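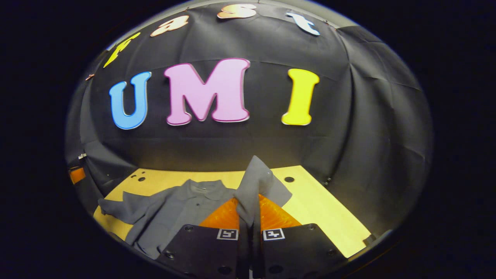
*Blick aus der Greiferkamera: graues Hemd zwischen den orangen Fingerpads, hinten die Buchstaben "Fast" und "UMI".*

Stand: Montag, 8. April 2019. Fragen zum Greifervergleich Skusdale / Mimden, gesammelt von Wumpini Akpalu. Wird ergänzt wenn was reinkommt.

## Welche Greifer laufen im Vergleich?

2 Stück. Der Handgreifer mit weichen Pads (bei uns "Skusdale") und der Parallelgreifer mit harten Backen ("Mimden"). Sauggreifer nicht, bei Stoff sinnlos.

## Warum Hemden und keine Würfel?

Würfel kann jeder. Stoff gibt nach, rutscht, faltet sich anders als beim letzten Mal. Genau da trennen sich die Pads.

## Wie sieht ein Durchgang aus?

- Hemd locker aufs Brett, nicht glattstreichen
- Falte greifen, anheben, kurz halten
- ablegen, öffnen
- Ergebnis sofort in die Liste, nicht erst am Ende der Schicht

Kragen zählt extra. Bitte eigene Zeile.

## Wofür sind die Marker auf den Fingern?

Öffnungsweite. Die Software liest beide Marker im Kamerabild und rechnet den Abstand aus. Marker verdeckt = Wert fehlt = Durchgang ungültig. Also Stoff nicht über die Platten hängen lassen.

## Fisheye oder normales Objektiv?

Fisheye. Mit dem normalen waren die Finger drauf, aber vom Hemd zu wenig. Verzerrung wird nacher rausgerechnet, die schwarzen Ecken stören den Controller nicht.

## Wieviele Durchgänge gibt es schon?

1.961 aufgezeichnet, davon etwa 900 mit Mimden. Ungültige sind da noch drin, die Zahl wird also kleiner.

## Und, welcher ist besser?

Bei einzelnen Falten bisher Skusdale. Harte Backen brauchen mehr Kraft und lassen dünnen Stoff trotzdem los. Bei Knopfleisten andersrum, da verkanten die weichen Pads gern. Endgültiges Ergebniss erst nach der Armrunde.

## Wann kommt der Arm dazu?

September, auf dem Korletey-Controller. Bis dahin alles von Hand. Finger und Kamerahalter bleiben gleich, sonst kann man die Daten nicht vergleichen.

## Pads abgenutzt, was tun?

Tauschen, immer beide. Ersatz liegt in Pludau, Regal 19. Tausch in der Liste vermerken und Marker neu kalibrieren.

## Darf ich eigene Kleidung mitbringen?

Ja, gern. Keine Pailletten, kein Klett. Material vom Etikett abschreiben und dazu eintragen.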